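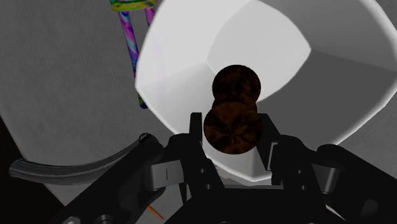 Sim cell setup - wrist camera, table and drop poses

Pluvine232
Posted 10 Aug 2020

I've spent every evening since May on this cell and it's finally at the stage where I want to show people! One arm, two-finger gripper, round table with a cloth, all simulated. The wrist camera sits low enough that I get both fingers and whatever they're holding, which makes lining up over the bowl a joy. The cloth mesh is down to 1,259 faces and still drapes nicely.

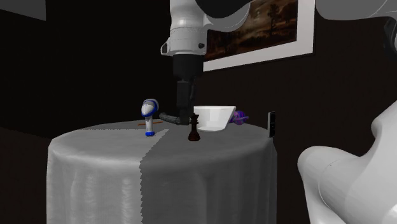

Side view of the cell, chess piece standing in front of the bowl.

Next job is the release height. I've got it at 10 cm above the table and I'm wondering whether to go lower.

dinsa_dan
Lovely work. I'd go lower, yes. Try 6 and see if things settle quicker. Also, have you looked at your shadows? That sawtooth line down the front of the cloth is your shadow map being too coarse. Mine did exactly the same until I tightened the light's range.

Pluvine232
Ooh, I'd put that down to the folds. Will have a go tonight.

Tsion Endale
I wouldn't touch the shadows yet. If the wrist view is clean then the side camera is only there for you to look at, and you'll slow every run down for nothing. Sort the finger pads first - check that both close at the same rate with nothing between them, then again on the chess piece. It's a fiddly shape, narrow stem and a wide base, so a small offset will tip it.

dinsa_dan
Can't agree there, Tsion. I debug from the side camera far more than the wrist one, and ragged shadows have had me chasing contacts that weren't there.

Tsion Endale
Fair enough if that's how you work. I turn shadows off completely when I'm checking contacts.

listlow_k
Is the bowl's collision shape the same as the one you see? Those flat facets inside make me think of a low-detail mesh. I had Plarik fill mine in as a solid lump once and everything sat on top of it like a lid!

Pluvine232
Good shout, I never checked! I'll switch the collision view on before I change anything else, then do the finger pads, then the shadows (sorry Dan). Will post the settings file once the release height is sorted.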